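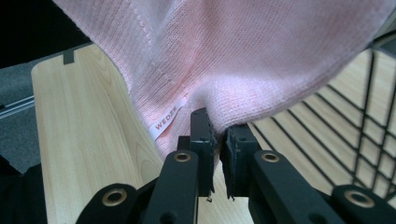
The open day at Hasurov began with laundry, a humbling place to start for a company that has spent eight years promising Nernton the future. Visitors got coffee, a name tag and a spot near the bench, where two black fingers had a pinch of pale pink knitwear between them, Wedze label and all. My own sweaters have been handled with less respect.

Gaëtan Riviere, our guide for the afternoon, explained that cloth is harder than car doors. A car door keeps its shape — a sweater has other plans.

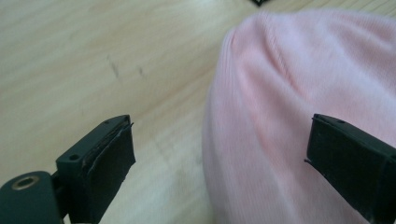 Most of the skill, Riviere told us, lies in deciding where to grab. I had assumed you just grabbed. But with the fingers wide apart and the ribbed border lying between them on the pale wood, I began to see the problem, and to worry about my own technique. A man from Boyer asked how long a full basket would take. Riviere offered him more coffee.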